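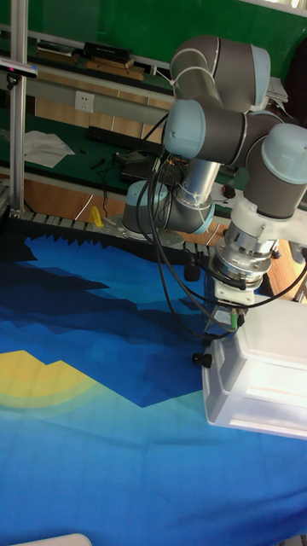

Buy one arm, learn on it, then buy the rest. So went the advice from a customer in Odville when Dirnura asked what buyers wanted out of a planning service, and it's pretty much what we built.

Dirnura today opens Jilell, a budgeting service for shops buying their first six-axis arm. Flat fee, $1396. Covers one arm, one gripper, one work surface. You get a line by line cost sheet incl. cabling, mounts, spare parts and training hours, plus 10 calls with a planner.

Quotes back by end of March for orders in before then. Extra arms $300 each on the same sheet. Purchases under $3000 don't need the full service, ask for the short form insted.

Integration pricing comes from Alipour, seperate invoice. Lead times not included, those change too often.

Bookings open 9 a.m. through the Dirnura sales desk in Odville.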